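About Us

Hi, I'm Trinidad Salinas, and I run Bastava, a small garage that looks after fast and slightly awkward cars. I started out on my own with one lift and a second-hand set of spanners, and for the first winter I did everything from gearboxes to making the tea. These days there are more of us and the tea is better.

Before Bastava I spent 17 years at a main dealer called Sugden. I learned a huge amount there (and I still get my parts advice from the lads on the counter), but I never got to talk to the people whose cars I was fixing. I'd find a perished hose or a tired engine mount, write it on a card and that was the last I heard of it. Now you can come in, lean on the wing and ask me whatever you like!

Most of what we see is big-engined saloons and estates, the sort with a V8 up front and a dog guard in the back. We do servicing, brakes, suspension, cooling systems and a lot of chasing odd electrical faults. We also look after 2 hill-climb cars for customers who really ought to know better, and I love those two more than I should.

We don't do bodywork. For paint and dents I'll send you over to Cukby, who are just across the yard and have put right more than one of my own parking efforts.

If you've bought something quick and you're not sure what you've let yourself in for, book one of our Zoka checks. It's our own inspection, named after my first car, and it takes up to 30 minutes. You get a written list at the end, with the urgent jobs at the top and the ones that can wait for payday further down. Prices are on the servicing page, and any job over £500 gets a phone call before we pick up a spanner – no surprises on the bill.

We're open Monday to Friday and we close for a fortnight in December. Ring if you can, as I'm hopeless with email until the evening. Parking is round the back, and please mind the drain cover by the gate if your car is low.

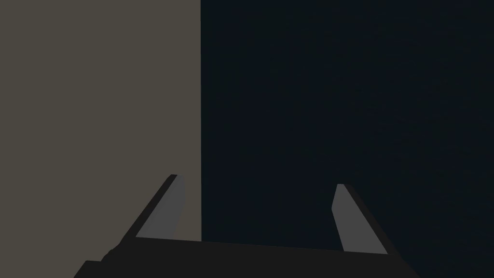
Computer-rendered gripper, seen from behind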